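Section 4. Preparing the Table Before a Recording Session

Fletley handheld gripper, set-up guide, revised 2025-05-15

Please read this section even if you have run sessions before, as a few of the rules changed in January and the old habits are hard to shake. It covers the table and everything on it. Calibration is in Section 3, and uploading is in Section 6.

4.1 Clearing and placing

1. Wipe the table and let it dry completely before you put anything on it.

2. Decide which object the task is about and set it down first, well within reach of your working arm. Everything else gets placed afterward, so that you aren't forever nudging the important thing out of the way to make room for a bottle.

3. Turn any handle to the side you will approach from. If the task sheet (we use the Stinetti sheets, but your own are fine) gives a handle direction, follow the sheet.

4. Put food and drinks behind the main object, with caps screwed on tight. A plate or a bottle can stay in the recording as long as it is listed on the sheet.

5. Run loose cables along the back edge and tape them down at both ends.

Caution: Never use an open container of liquid for a first run. Dry goods such as beans or rice are what we ask for until the operator has 12 accepted recordings.

4.2 Checking the gripper

6. Open the fingers all the way and look at the square marker on each one. Both have to be clean, flat and fully visible to the camera, at the open position and again when closed.

7. Check the soft pads for cuts, and brush off any crumbs or grit caught in the ridges. Snug up the screws on the finger plates by hand, and please don't lean on the driver!

8. Hold the gripper over the near side of the table with the fingers open, and pause there for a slow breath before you begin.

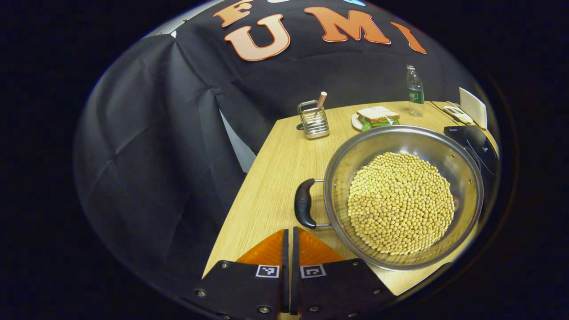

Oksanen writes that the pause in step 8 felt like a waste of time until the first big batch came back, when 146 recordings out of nearly 2,000 had to be thrown out for starting in mid-motion, and asks whether it could be made a hard rule. It is one now. A recording without the pause will be sent back to you.

4.3 During the session

9. Keep your free hand away from the main object unless the sheet calls for two hands.

10. If something spills, stop the recording, clean up, and start over from step 1. We know it's tempting to carry on when only a bean or two gets away, but do stop anyway.

Note: On the Joker mount the camera sits a little lower, so repeat step 6 every time you swap mounts.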